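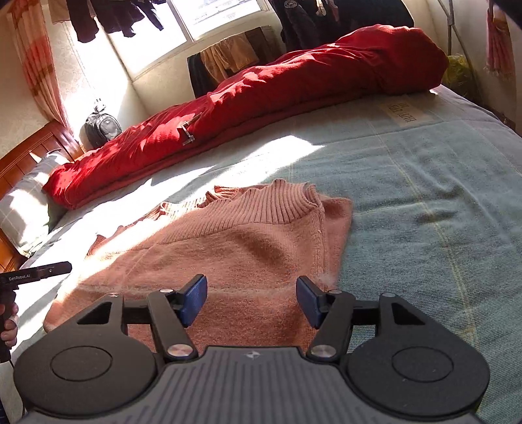 The jumper in question, on the spare bed.

How do I stop a fuzzy knit going bobbly and shedding everywhere?

Posted by marmaladehatch

Hi all, long time reader, first time asking. I've got a pink knitted jumper that I absolutely love, very soft and fluffy, and it is driving me up the wall. I've worn it 9 times at most and the bits under the arms have already gone to little hard balls. The rest of it comes off on everything I own. My navy coat looks like I've been cuddling a flamingo.

The label has been snipped out (I bought it second hand, the shop had cut the lot off) so I haven't a clue what it's made of. Could be mohair, could be acrylic, could be candyfloss for all I know. So far I've washed it twice by hand in the bathroom sink with a wool wash called Flotico, lukewarm water, and dried it flat on a towel over the bath. I haven't dared put it in the machine.

What I'd like to know:
Is there any way to find out the fibre without a label?
Are those battery bobble shavers safe on something this fluffy, or will it eat a hole?
And does the shedding ever stop?

I've also got a wedding in September where I was hoping to wear it over a dress, so I'd rather not ruin it before then. Thanks in advance!

tuppence_knits
Oh I feel your pain, I had one in lemon that did exactly the same to a friend's velvet sofa and I was never invited back (I was, but she put a sheet down).

For the fibre, have a hunt along the side seams for a loose end and snip off a tiny bit, half an inch will do. People do a burn test, over the sink with tweezers and a bowl of water next to you, and please be careful. Wool and mohair go out quickly and smell of burnt hair, and you get a crumbly black ash. Acrylic melts into a hard bead and smells nasty. If it does a bit of both you've got a blend, and most high street fluffy ones are. It won't tell you the percentages but it'll tell you how scared to be of hot water!

On the shaver, I'd say yes for the hard bobbles under the arms and no for everywhere else. I've got an old Numex one and it's fine on flat knits, but on anything with a halo it takes the fluff off as well and you end up with bald patches. Lay the jumper on something firm, pull the bit you're working on smooth with your other hand, and go very lightly. For the rest just use small sharp scissors and patience and something good on the telly. It took me an entire evening to do mine and I rather enjoyed it.

Shedding does calm down, in my experience after 5 or so washes. It never quite stops with mohair.

driftwoodgran
Put it in the freezer. Works every time.

pegbag
Freezer does help a bit with the shedding, but only for a day's wear, so save that trick for the wedding morning. Fold the jumper into a plastic bag, squeeze the air out and leave it overnight. Take it outside and give it a good shake before you put it on, and do it well away from the washing line, as I learned with a full load of black school trousers out.

I'd also look at how you're rinsing. Twice my fluffy cardigan came out sticky and matted and it was leftover soap. Use half the wool wash you think you need, then rinse until the water's clear. Don't wring it. Roll it up in a dry towel and kneel on it.

And the under arm bobbles come from rubbing, so check what you're wearing over it. A coat with a slippery lining makes a huge difference. Mine's an old Thoroddsen with a satiny inside and I get hardly any bobbles now, whereas my fleece turned the same cardigan into porridge in a fortnight. Same goes for shoulder bags, swap sides or carry it in your hand.

Don't hang it up between wears either, it'll grow. Folded in a drawer is fine.

marmaladehatch
Thank you both, and thanks for the freezer tip too! Found a loose end by the hem and did the burn test. Hard bead AND burnt hair, so a blend it is. I'll have a go at the armpits with scissors tonight and report back if I cut a hole in it.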